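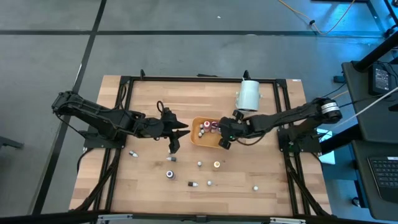
Iltitus asks whether the Prendach kit is stiff enough for two arms. With the rails bolted down, it is. I put ours together in the shared workshop in June, and it took two evenings and 109 bolts.

The job is sorting small bottles into a tray. The Suter grippers close evenly and
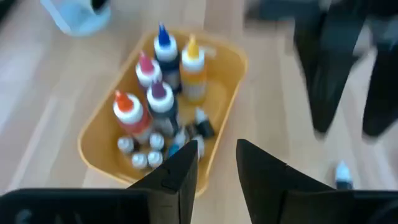 hold a round cap well, though the pads need wiping after 20 or 21 runs. The manual skips this. Cable clips are the weak part of the kit, and I replaced all of mine.

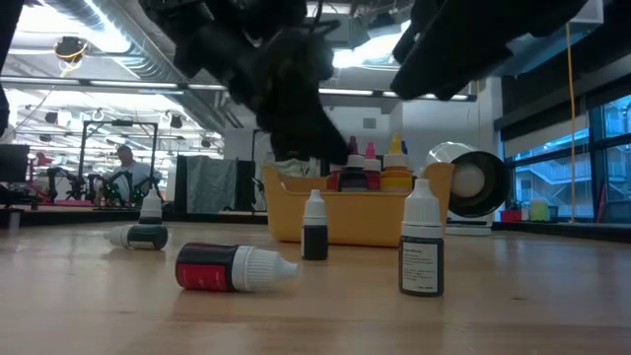
Bottles on the table, more in the bin.

Setup software is slow to load but hasn't crashed. Teaching one pick took me almost 40 minutes the first time. Spare fingers came from Mrema and fit without filing.
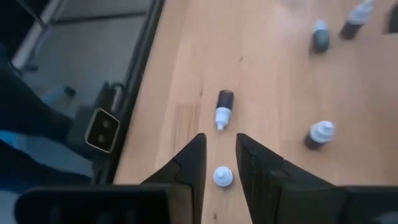

Can the arms be run one at a time?
Each has its own power switch, and the software lets you turn off either side.

I'd buy the frame and grippers again. Get your own clips.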